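Valtadville Demonstration Gallery

The Valtadville project gathers examples of everyday handling tasks for a learning system. Operators carry out each task themselves with a hand-held gripper, in offices and other furnished rooms. The current series is devoted to cloth and calls for 1000 demonstrations, divided among rooms so that no single desk or floor dominates the set.

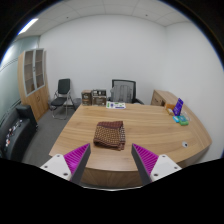

Margarida Caldeira

Folded cloth on an office desk, directly ahead of the two fingers of the gripper. The pads on the inner side of the fingers are ribbed. Patterned fabrics are recorded as a separate group from plain ones.

Each operator completes 75 demonstrations per room before moving to the next. Recordings are reviewed by Otakar Štefanec prior to their release to the training group at Šimek. Requests to reproduce material from the gallery should be addressed to the project office in Stollby.

Page updated 10/01/2022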